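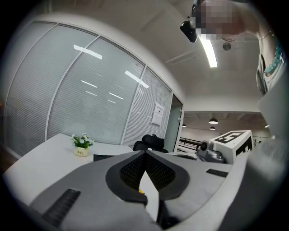 Chapter 2
Waiting in Line

Key terms in this chapter: arrival rate, service rate, utilization, balking, reneging, jockeying, queue discipline, Little's Law

Every December the Martens department store in Bradeck holds a one-day sale called Madness. The name was chosen by the marketing department, and the rest of the company has come to regard it as a forecast. The doors open at eight. By midmorning the line for the registers has left housewares, passed through luggage, and begun to trouble the people in the café, who came in for a muffin and now find themselves being asked whether they are in line.

Most of the shoppers would say that the trouble with Madness is that there are too many people. The store manager would say there are too few cashiers. The cashiers have views of their own. All of these explanations are partly right, and none of them will tell you what to do next year, or why the same store with the same cashiers had no line at all on the previous afternoon.

In Chapter 1 we looked at work as a flow: things come in, something is done to them, and they go out again. We were careful to pick examples where the things arrived politely, one after another, at even intervals. That was a kindness to the reader and it ends now. In this chapter things arrive whenever they feel like it, and a good deal of what follows is the price of letting them.

Where lines come from

Start with the easy case. A cashier can serve one customer every minute, and customers arrive one every two minutes. The cashier is busy half the time. Common sense says there will never be a line, and common sense would be correct if the customers came in on a conveyor belt.

Customers come in clumps. A bus stops outside. It rains, and everyone on the sidewalk remembers that they need socks. Three people who have been comparing blenders reach their decisions in the same moment, as if a vote had been taken. For a few minutes the cashier has more than she can handle, and a line forms. Then for a while no one comes at all and she straightens the gift cards.

The quiet stretch does not pay for the busy one. This is the most important sentence in the chapter, and students tend to nod at it and go on believing the opposite. A cashier cannot serve the two o'clock rush at one thirty. The idle time is gone when it is gone, and the clump has to be dealt with when it turns up. So a line can form even where there is plenty of capacity on average, and it will form more and more often as the average load creeps up toward the limit.

Service times misbehave as well. Most purchases go through quickly. Then somebody wants to return a lamp, without the receipt, bought at a different store, by a cousin. We will use the word variability for all of this, from buses to lamps, and we will find it at the bottom of nearly every line we look at.

The trouble with being busy

Managers like to see people working. It is a natural wish and it has ruined a great many afternoons. The share of time a server spends serving is called utilization, and a manager who has just been shown a utilization figure will generally want it to be higher.

Imagine the load on our cashier rising slowly, with nothing else changed. At half busy, the line is short and often absent. At three-quarters busy, there is usually someone waiting. Push on toward nine-tenths and the line gets long. The last few steps are brutal: each small gain in busyness costs a much larger addition to the wait, and at full utilization, with any variability at all, the line simply grows until the doors close or the customers lose heart.

Put that on a graph and it looks like a ski jump seen from the wrong end. You will be asked to draw it in the exercises, and you should, by hand, at least once. It is a shape worth having in your fingers when someone proposes to cut the staff at the front desk on the grounds that they were seen talking.

None of this means that idle time is good in itself. A store with a row of yawning cashiers is paying for something it may not need. The question is what the idle time buys, and the answer is short waits. Whether that is a bargain depends on who is waiting and what they do about it. A shopper with a scarf can put it down and leave. A patient in an emergency room has fewer options.

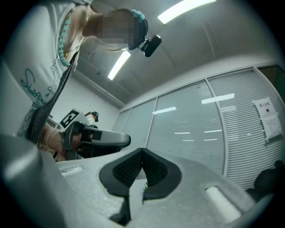 Little's Law

There is one formula in this chapter that you should memorize, and it is a merciful one. It says that the average number of customers in a system equals the rate at which they arrive multiplied by the average time each one spends there.

Number in system = arrival rate × time in system

It does not care whether the customers come in clumps or how long the lamp takes. It does not care whether they are served in order or by lottery. Provided that the system is reasonably steady over the period you are looking at, and that the people who go in come out again, the law holds.

Its charm is that two of the quantities will usually give you the third. Suppose you join a line and see 30 people ahead of you. You watch the front for a moment and find that two people leave it every minute. You will be waiting fifteen minutes, and you can make up your mind about the scarf. You have done this with no knowledge of the staffing plan and without speaking to anyone, which for many of us is the ideal form of research.

It also works backward. The ferry landing at Rurnerau has a waiting hall with a posted limit of up to 300 passengers. If passengers spend half an hour in the hall on average, the hall can bear no more than ten arrivals a minute before it is full, and any plan for a new wing had better begin with that sum. The actual plan began with a drawing of a glass roof. We will come back to Rurnerau in the case study.

What people do in lines

Up to now our customers have behaved like parcels. They arrive, they wait, and they are processed without complaint. Real ones have three further habits, each with its own name.

Balking is looking at the line and deciding not to join it. The customer who balks leaves no trace in the register data, so a store with a dreadful line may have records showing that everyone who wanted to buy something did.

Reneging is joining the line and then giving up. It leaves a trace in the form of abandoned goods, which at Madness are found for days afterward, tucked among the suitcases.

Jockeying is switching from one line to another in the hope of doing better. Everyone believes that the other line moves faster. If you are one of three lines of similar length, and luck is shared out evenly, then two times out of three some other line really will beat yours, so the belief has more to it than self-pity. Jockeying can be abolished by having one line feed all the registers. Customers then complain that the line is too long, although it moves a good deal more briskly than it looks.

The rule that decides who goes next is called the queue discipline. First come, first served is the one most people consider fair, and they will defend it with surprising heat against a stranger holding a single pair of gloves. It is far from the only choice. Hospitals sort by urgency, print shops often take the shortest job first, and the Bradeck permit office has for years used a system that its own staff describe as the pile.

Before you read on

Pick a line that you have to stand in anyway this week. Note when you joined it, how many people were ahead of you, and when you reached the front. Work out the service rate with Little's Law, and keep the result, as you will need it for Exercise 2. Try to avoid explaining the assignment to the person behind you. Students who have done so report that it lengthens the wait considerably.

2.1 Measuring arrivals

Before anything can be done about a line, someone has to find out how quickly people are joining it. The usual method is to look up the day's total and divide by the hours of business. Martens did this after its first Madness. The registers had recorded 881 sales, the total was divided evenly over the day, and the resulting figure was used to set the number of cashiers for the following year. The line that year reached the parking lot.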